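The arms are moving, in the computer at least

I promised in November to write more often and I did not do it, sorry. The reason is simple: all my evenings went to the simulation, and when I finish with it my eyes are too tired for a blog. But now there is something to show.

For those who come here for the first time: I am building a robot with two arms in the shared workshop where I rent a bench. The project is called Ñahui. The real one is still a pile of parts, one finished shoulder and a box of motors which I am afraid to open before I understand the wiring. So Samer Farah, who has the bench beside mine, told me to build everything in simulation first and break it there as many times as I want. He was right and I have broken it many times.

The physics part is a small program I call Fluvlow. It is not elegant. It reads the description of the arms, calculates the joints, and draws the result. For the room I did not want an empty gray world, so I used a room model with sloping walls, a wooden floor and a window with a red frame. I also put a low table, and on the table some ordinary things: a phone, a pen, a cable, a white box. I want the robot to learn with the things people really leave on tables.

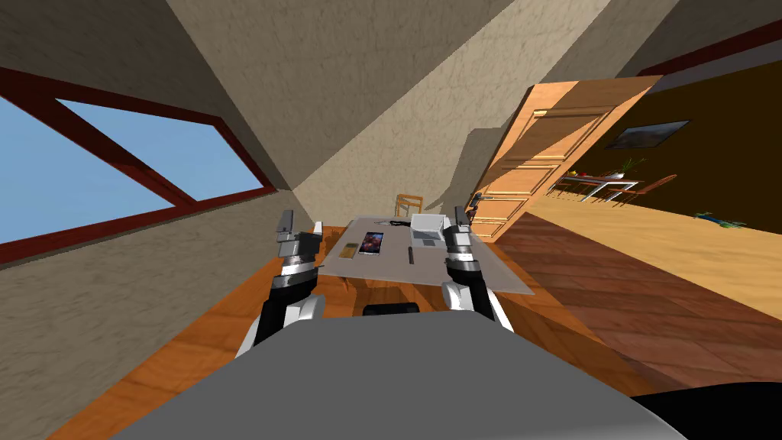 Both arms up beside the table, seen from the robot's side. The cable is at the back.

To get both arms into this position took me longer than the whole room. The left arm was correct almost from the beginning. The right arm is a mirror of the left, and I thought, very well, I will change the signs and go to eat. But when you mirror an arm you must not change all the signs, only some of them, and which ones depends on how each joint axis was defined. I had defined mine in two different manners, because I wrote half of the file in spring and the other half after a long pause. The elbow went up through the ceiling. Then the wrist turned the wrong way, very slowly, like it was thinking.

In the end I deleted the right arm and wrote it again from an empty file, checking each joint alone with the others locked. If you do this kind of work, please check one joint at a time from the first day. I knew this advice already and I did not follow it.

The cable is another story. It is made from many short pieces connected together, and every piece wants to calculate its contact with the table. With the first version the program needed 2940 steps only to let the cable lie down and be quiet. I made the pieces longer and gave them more damping. It looks a little less soft now, but I can work.

Next were the cameras. I wanted one at each wrist, looking along the fingers, because on the real robot I plan to do the same. Marleny Arboleda asked me why I need to see from the wrist when I can see everything from the head. The problem is that the hand covers the object exactly at the moment when you want to grasp it. From the wrist you have the fingers always in the same place of the picture, and you can see what is between them.

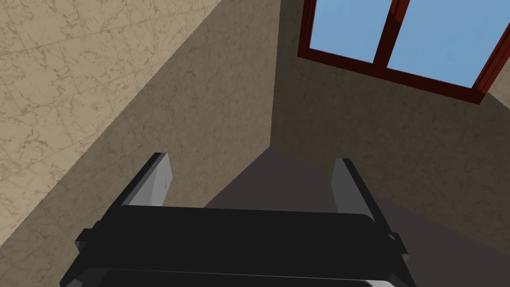
Wrist view with the fingers open. Nothing to grasp in this corner, only walls, floor and the window.

The tilt is correct, by the way. I spent one evening trying to "repair" it before I understood that the camera turns with the wrist, and if the wrist is rotated, the room is also rotated. I had even written an ugly correction for it, which I have now removed. For the program it does not matter if the walls are straight. For me it is a bit tiring to look at, so when I test for a long time I keep the head view open in another window.

The shadows gave me some worry too. You can see the line between light and shade on the wall has small teeth. This comes from the shadow map, which has low resolution, and I could make it finer. I tried it, and my old computer started to make a sound that Ruth Usuga could hear from the other side of the workshop — she came to ask if it was the vacuum pump. So the teeth stay for now. I don't think the robot will learn worse because of an ugly shadow, but if somebody reading this has experience, please write me in the comments.

About the grippers. They have two fingers, nothing special, and they open and close in parallel. I chose them because they are easy to print and easy to calculate. The finger pads are separate parts in the model, so I can change the friction of the pads and leave the rest alone. My first friction value was so high that in a test the pen stuck to one finger and traveled with it around the room. With the second value nothing could be lifted. The present value is between them and I found it by patience, I can't say by science.
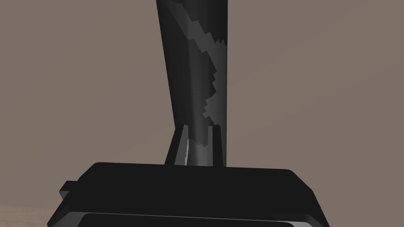

I also changed the opening and closing speed. Before, the fingers closed in one jump, and a thin object had no time to be touched, it was simply on the other side in the next step. Now the movement is divided and limited, and I write the position of each finger to a log file. The log from the last long run has 3427 lines. I read more of them than a healthy person should, looking for the place where left and right stop being equal. They are equal until the contact, then there is a small difference, and I believe this is normal when the object is not in the middle.

What is still missing:

The arms do not know about each other. If I ask both to go to the middle of the table, they go, and they pass one through the other like ghosts. On the real robot this would be an expensive evening, so it must be solved before any motor gets power.

The white box is too heavy. I gave it a weight without measuring anything.

The joint limits are copied from the drawing and not from the parts I have printed. Anselmo Cuadros has offered to measure the real shoulder with me, he has better calipers and also better eyes.

After that I want to do 3000 attempts with the pen alone, always from a different starting position, and leave it working at night. I will write here the result, also if it is bad. And I need to open the box of motors.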